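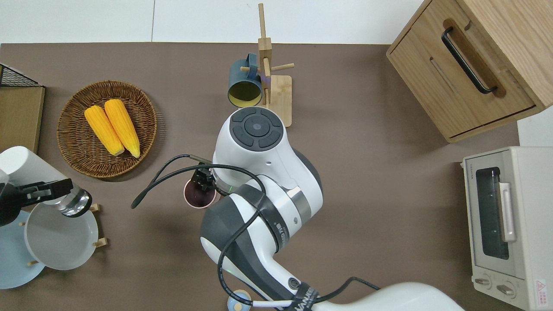
桌板只要够厚就不会塌腰，测挠度纯属多余，一位读者在桌架那篇评测的留言里这样写，并且建议直接比较单价。这个说法有一半成立。矩形截面的抗弯惯性矩与厚度的三次方成正比，厚度确实是影响最大的变量，但跨距同样以三次方进入挠度公式，而跨距由桌架的安装位置决定，单看桌板的参数表得不到。另外，厚度对缓慢发展的蠕变、对含水率变化引起的翘曲，帮助都没有对短时载荷那么明显。下面的测试里保留了挠度这一项，也写明了支撑条件，方便各人按自己的桌架换算。

评测对象：Gridwood 橡胶木指接桌板，长边规格
配套桌架：Plurkel 双立柱固定高度桌架
购买渠道：Sombatkul 网店，自费
对照样品：Lodemel 三聚氰胺贴面刨花板桌板，厚度相同
发布日期：2022年3月15日，星期二

一、规格与实测尺寸

Gridwood 标称长度1750毫米，钢卷尺实测1,748毫米，两条长边读数一致。标称深度660毫米，实测662毫米。厚度标称25毫米，用游标卡尺沿四边取点，最薄处24.7毫米，最厚处25.1毫米，最薄点落在右后角附近，应是砂光时多走了一遍。这个厚度差手摸不出来，放水平尺也看不出来，装桌架时无须垫片。

对角线差2毫米。对于单独使用的桌板，这个误差没有影响；如果打算两块拼成L形，拼缝会从一端到另一端逐渐张开，需要自己修边。商品页没有给出对角线公差，客服答复是“按行业惯例”，没有给出数值。

四角倒圆半径偏小，上沿倒圆大于下沿。前臂长时间压在前沿时，上沿的倒圆够用。下沿只做了去毛刺，搬动时手指能感到棱线，戴手套搬运比较稳妥。

二、包装与到货状态

外箱为双层瓦楞纸，四角有泡沫护角，板面覆一层薄膜。护角的厚度足够，但长边中段没有保护，我的这块在长边中段的下沿有一处浅压痕，装好后朝下，不影响使用。没有申请退换。

箱内附有一包自攻螺丝、一张安装说明和一小瓶修补用木蜡油。说明书只画了自家桌架的孔位，没有给出桌板底面的预埋件坐标。底面预埋的是M6螺母，与 Plurkel 桌架的长圆孔对得上，不必另外打孔。若用别家桌架，建议先向卖家要图纸。

到货后没有立即安装。实木指接板从仓库进入室内，需要一段时间与室内湿度平衡，我把板平放在等高的木条上，上下两面都通风，放置一周后再量平面度。直接靠墙竖放一周是常见的错误做法，靠墙一面透气差，板会朝一侧弯。

三、板材结构

指接为暗齿，从正面看只能见到直缝。板条宽度不等，颜色差异中等，浅色条与偏黄的条相邻时比较显眼。橡胶木本身色差就大，对颜色均匀度要求高的人应选贴面板或深色涂装版本。

端面检查：胶线细而连续，没有看到缺胶或开裂。底面有几处填过木粉腻子的小节疤，正面没有。正面允许的缺陷等级在商品页上写作“A级”，依据哪项标准没有注明，这种标注没有比较意义。

板底靠近两端各开有一道浅槽，槽内嵌钢条，横跨深度方向，用长圆孔加螺丝固定。钢条的作用是限制板在宽度方向的瓦形翘曲，长圆孔允许木材随湿度伸缩。厂家把螺丝拧得过紧，垫圈已经压进木头，长圆孔实际上失去了滑动余量。我把每颗螺丝松了半圈。松开以后钢条仍然贴合，没有异响。

需要说明的是，这两道钢条的方向与长边垂直，对长边方向的下垂没有作用。商品页上“内嵌钢条，永不塌腰”的说法在力学上不成立。

四、支撑条件与挠度测试

Plurkel 桌架的横梁可以伸缩，立柱中心到桌板两端各留175毫米，支撑跨距为1398毫米。测试时把桌架横梁拆下，只保留两侧托架，让桌板自身承担全部弯矩；之后装回横梁再测一遍。拆横梁的状态并不对应正常使用，目的只是得到板本身的刚度。

加载用装水的方形水桶，跨中放置，总重40公斤，接触面垫硬木块。百分表架在地面的独立支架上，触点顶在桌板底面中心。每种状态重复测三次，取中间值。

无横梁，Gridwood：跨中下沉3.1毫米。
无横梁，Lodemel：跨中下沉8.4毫米。
有横梁，Gridwood：跨中下沉0.9毫米。
有横梁，Lodemel：跨中下沉1.3毫米。

按简支梁集中载荷公式，取橡胶木顺纹弹性模量9000兆帕，无横梁时的计算值为2.9毫米，与实测接近，余下的差异可以归于托架自身的变形和指接的影响。刨花板的弹性模量只有实木的三分之一上下，下沉量的比例也符合预期。

有横梁以后，两种板的差距明显缩小。横梁承担了大部分弯矩，板的材质退居次要位置。已经有一副带横梁的桌架，且桌上只放显示器和键盘的人，为刚度多付钱买实木板的收益有限。没有横梁的四腿桌或者两个抽屉柜托一块板的用法，结论相反，刨花板在这种跨距下不建议使用。

五、蠕变

短时挠度只反映弹性变形。桌面上的重物通常一放几个月，更有参考价值的是长期载荷下的附加变形。仍然在无横梁状态下，保持40公斤载荷30天，室内湿度由加湿器维持在相对稳定的范围。

Gridwood 在30天后比初始下沉多出0.8毫米，卸载后当日残余0.6毫米，再过一周残余0.3毫米。Lodemel 多出4.2毫米，卸载一周后残余2.6毫米，把直尺放上去可以看到中间的缝。

刨花板的蠕变系数大，这在文献和家具行业都是常识，数值没有什么意外。值得留意的是，蠕变在头几天发展得快，之后放缓，但在测试期内两块板都没有完全停下来。想用一周的观察去推断一年以后的状态，误差会很大。

六、额定载荷的标注问题

商品页写明承重200公斤，没有说明是均布还是集中载荷，没有说明支撑方式，也没有说明以断裂还是以变形为判据。我没有加载到这个数值。按强度计算，25毫米厚的橡胶木板在上述跨距下承受均布200公斤，弯曲应力远低于材料的破坏应力，说它不会断是可信的。按变形计算，同样的载荷在无横梁状态下会造成肉眼可见的下垂，作为桌子已经不合用。

所以这个数字可以理解为强度上的说法，不宜当作使用载荷。Plurkel 桌架自己的标称承重低于桌板，整套桌子的载荷上限应当以桌架为准。

七、表面涂装

Gridwood 出厂为水性清漆，半哑光。涂层偏薄，木纹的凹凸仍然可以摸到。针对桌面的日常情况做了以下几项。

耐水：在板面滴水，覆表面皿，24小时后擦去，无白印，指接缝处有极轻微的纤维竖起，用细砂纸轻擦后消失。

耐咖啡：滴冷却的黑咖啡，1小时后擦去，无残留；24小时后擦去，留下浅棕色环，中性清洁剂擦不掉。浅色木板配薄涂层，这个结果在意料之中。

耐热：盛有沸水的搪瓷杯直接放置20分钟，取走后有一圈浅白印，次日减轻，三天后侧光下仍可分辨。使用杯垫可以避免。Lodemel 的三聚氰胺贴面在同样条件下没有变化。
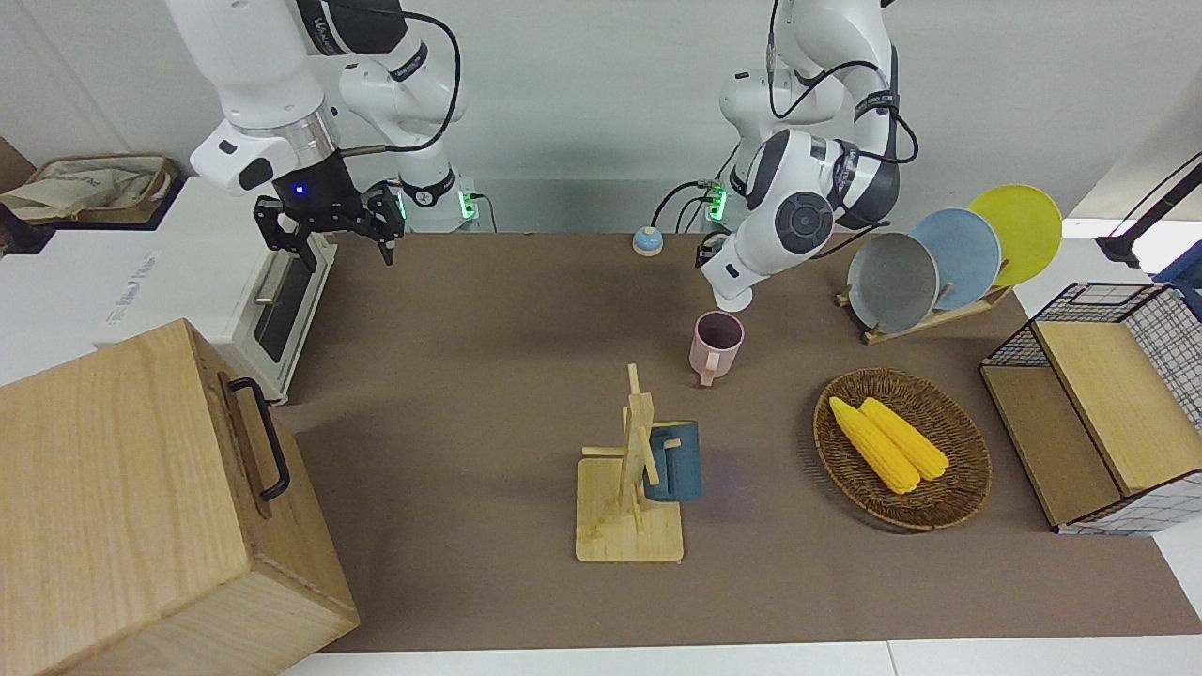
桌面右侧的粉色马克杯。

耐刮：用指甲用力划，无痕；用钥匙以中等力度划，留下可见压痕，涂层未破。贴面板在同样力度下只有一道可以擦除的金属色痕迹。橡胶木硬度中等，写字时在单张纸上用力，圆珠笔会在木面留下凹痕，垫一张书写垫即可。

酒精：75%浓度的酒精棉片来回擦拭20次，光泽略有下降，多次重复后局部发黏。日常消毒不要用酒精，中性清洁剂加湿布足够。

附送的木蜡油与出厂清漆不是同一体系。在清漆完好的部位涂木蜡油，油渗不进去，表面会发腻，只能擦掉。它适用于磨穿到裸木的部位，例如前沿。说明书对此没有提示。

八、尺寸随湿度的变化

这块板从八月开始使用，经历了一段潮湿的时间，之后又是暖气季。两个时期分别量过深度方向的尺寸，前者比后者宽3毫米。长度方向的变化量在卷尺的读数误差之内。木材横纹收缩远大于顺纹，结果正常。

平面度方面，深度方向用长直尺检查，暖气季出现轻微的瓦形翘曲，中间低，前后沿高，最大间隙0.7毫米。键盘和显示器底座都不受影响。把钢条螺丝重新调整过一次，间隙没有变化，之后没有再动。

如果桌板后沿要贴墙，建议留出5毫米以上的缝。贴着暖气片放的桌子，不建议用任何没有双面封漆的实木板。Gridwood 的底面有封漆，但比正面薄，端面的封漆也偏薄，我给两个端面各补刷了一遍水性清漆。

九、气味

拆封当天有轻微的水性漆气味，凑近可闻，一周后在正常通风的房间里闻不到。没有做甲醛检测。家用手持式甲醛仪受酒精和湿度干扰严重，读数不足以作为依据，此处不列。

Lodemel 的贴面板封边处气味持续更久，主要来自没有封边的安装孔和背面开槽。用铝箔胶带封住这些孔口以后气味减弱。

十、安装与加工

桌板重量以单人可以翻面为限，翻面时最好有人扶着另一端，避免一角着地。M6螺丝拧入预埋螺母的手感均匀，反复拆装五次，没有滑丝或螺母转动。

自行打孔方面，用木工平翼钻开60毫米穿线孔，先从正面钻到中心尖穿出底面，再从底面钻通，边缘干净。橡胶木切削性能好，木屑偏粉，需要接吸尘器。孔壁要补漆，否则水会从这里进入。

夹持式显示器支架可以直接使用，25毫米的厚度在多数支架的夹持范围内。夹具底部的压块面积如果太小，会在底面留下圆形压痕，我垫了一块2毫米钢板。贴面刨花板用夹持式支架时更要加垫板，贴面下的碎料在局部压力下会压溃，而且不可恢复。

十一、与贴面板的取舍

刚度、蠕变、可修复性三项，Gridwood 占优。表面磨损后可以砂光重涂，贴面板一旦磨穿或鼓边只能更换。

耐热、耐污、尺寸稳定三项，Lodemel 占优，价格也低。桌上经常放热饮、酒精、墨水，又不愿意用垫子的人，选贴面板更省事。

在有横梁、跨距不大的桌架上，两者的力学差异对使用影响很小，可以只按表面性能和外观来选。跨距超过1.4米又没有横梁，选实木板，或者先给桌架加一根横梁。加横梁的花费低于把桌板从25毫米升级到更厚规格的差价，对挠度的改善却更大。

十二、缺点汇总

对角线公差未标注，拼接使用需自行修边。
钢条螺丝出厂过紧，需要自己松开。
涂层薄，热杯会留印，深色液体久置会着色。
端面封漆不足。
承重标注缺少测试条件。
安装说明没有预埋件坐标图。
附送木蜡油与出厂涂层不匹配，且未作提示。

十三、结果

推荐用于跨距较大、载荷长期不变、使用者愿意垫杯垫并每隔几年重涂一次的情况。不推荐用于贴近暖气、厨房操作区，或者需要经常用酒精擦拭的台面。

蠕变测试所用的两块板已经装回横梁，继续使用，下一次复测时会补上平面度数据。留言区已经有人问到白蜡木版本，手头没有样品，暂时无法给出数值。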